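About Bekside Aviation Museum

Bekside Aviation Museum looks after the aircraft, engines and paper records of the old Warnum seaplane station. We are a small nonprofit museum on the north side of the lagoon, in the station's former engine shop. The collection covers flying boats, floatplanes and the people who kept them in the air.
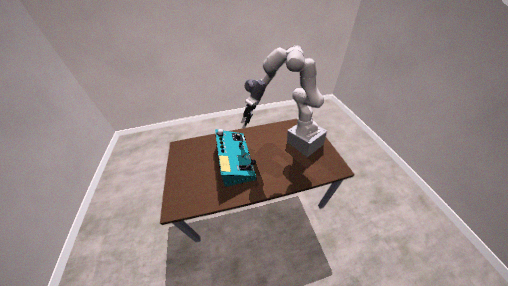 The museum began with a single radial engine that a local farmer had kept under a tarp behind his barn. Word got out that somebody was collecting, and within a year the shop held two wing floats, a beaching cradle and more toolboxes than we had shelves for. Today we have 7 aircraft, of which 2 are complete enough to be shown with their engines fitted. The rest are displayed as they were found or are in storage awaiting work.

Our director is Yasaman Mazandarani. She trained as an airframe mechanic and worked on amphibians for 19 years before coming to Bekside. She runs the restoration program and still does much of the sheet metal work herself.

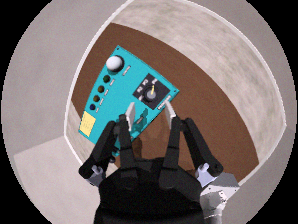
Restoration

The main project at present is Bravora, a twin-engine patrol boat that served as a coastal mail plane after her navy years. The hull was recovered from a mud flat with most of the bottom plating gone. New frames are in place up to the main step, and the bow turret ring has been rebuilt from the original drawings. The tail is still at an early stage.

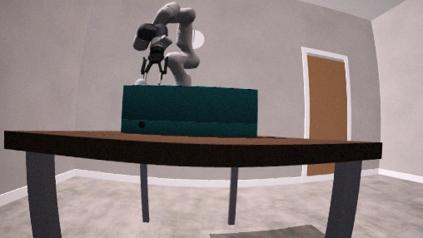
Corrosion is the usual problem with any airplane that lived on salt water. Parts that can be cleaned and treated go back on the aircraft. Parts that can't are tagged, measured and kept as patterns, and the replacement is stamped with the year it was made.

Library and archive

The archive holds about 200 logbooks, along with beaching crew rosters, engine cards and a set of harbor charts. It also has the papers of the Tiêu survey flights, which mapped river mouths from the air and used Warnum as their winter base. Researchers are welcome by appointment. Please write ahead and tell us which aircraft or unit you are looking for.

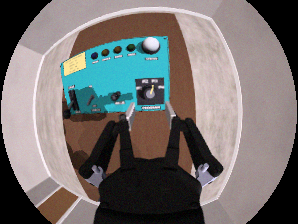 Visiting

The museum is open from 10 a.m. to 4 p.m. and closes for the season at the end of November. Parking is beside the old slipway. The shop floor is level, but the archive is upstairs and there is no elevator. Staff can bring most items down to the reading table on request.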